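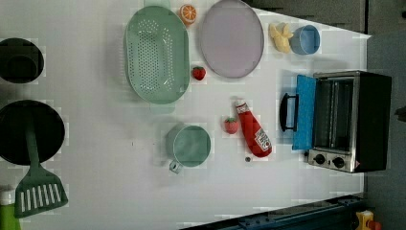

The toy-kitchen counter from overhead, with the toaster oven door open.

Progress report to the Gorow Fund
Teaching household tasks by demonstration: the Gundthorpe kitchen work
Prepared by Vasanthi Selvanayagam, project lead
Period covered: May through October

Dear friends at the Fund,

It has been a busy half year, and I am glad to be able to write to you with more good news than bad. When you agreed to support us last winter, our plan was to find out whether people with no background in robotics could teach an arm a useful kitchen task just by steering it through that task a good many times. We had a proposal, a borrowed room and a great deal of hope. We now have a working station, a group of people who know how to run it, and 946 recorded demonstrations that we are happy to stand behind.

Where the work stands

The Gundthorpe station has been running since early summer. It is built around a white toy-kitchen counter, which we chose over a full-size one so that the arm can reach everything from a single mounting point. The operator sits at a desk next to it and moves a small hand-held controller, and the arm follows along. We call the software that ties the two together Paiva, and those of you who visited in the spring will remember how jumpy it was. It is much calmer now. Most of the jumpiness came from a delay between the controller and the arm, and once we had moved the video onto its own computer the whole thing settled down beautifully.

We have had 19 people take a turn as operators so far. A first session begins with half an hour of free play, just picking things up and setting them down anywhere at all, and only after that do we hand out a task card. I was doubtful about giving up so much time to play, but our operators asked for it again and again, and they were right. People who have had the half hour make smoother recordings for the rest of the day.

The tasks

The cards all use the play food and cookware on the counter. An operator might be asked to put a strawberry in the saucepan, lay the banana on the plate, move the orange half into the colander, or stand the ketchup bottle upright. The strawberries went better than we expected. The ketchup bottle has been a trial, I have to admit, because it likes to roll away from the gripper when it is lying on its side, and our operators have each worked out their own way of coaxing it up. We decided to keep all of those different ways in the recordings – a learner that has seen several approaches seems to cope better when the first one fails.

The toaster oven is the part I am fondest of. Its blue door swings down on a hinge, and closing it means following a curve with the arm while keeping a gentle push on the handle. On the old setup, operators gave up on this card more often than they finished it. Since the changes to Paiva, 67 percent of attempts at closing the door have been completed on the first try, and we have begun adding cards where something has to go onto the wire rack first.

We rearrange the counter between recordings so that the arm cannot simply memorize where things are. Some days it looks fairly tidy, and some days the spatula ends up across the frying pan and there is fruit in every direction. Both kinds of day are useful to us.

What has been harder than planned

There were two real setbacks. The first was a worn cable in the wrist of the arm, which cost us most of August while we waited for the part. The second was labeling. Every recording needs a short written note saying what was attempted and whether it came off, and we had badly underestimated how long that takes. We have since moved the note to the end of each recording, while the operator still has it fresh in mind, and the backlog is shrinking, though it is not gone yet.

Demonstrating by hand, with the operator holding the arm itself and guiding it along, has gone more slowly than remote control. People enjoy it and pick it up within minutes, but their own hands and sleeves keep blocking the overhead view. We would like to go on trying it with the camera placed lower.

Spending and next steps

We are a little under budget, mainly because of the quiet August, and we would like your permission to carry the difference over to a second station at Fidthorpe. The room there is ready and the counter has been ordered. Over the winter we hope to have both stations recording the same set of cards, so that we can see whether an arm taught at one can manage at the other.

If any of you would like to come and try the controller, please write to me and I will find you a morning slot. Sessions start at 9:30, and there is always coffee.

With warm thanks,
Vasanthi Selvanayagam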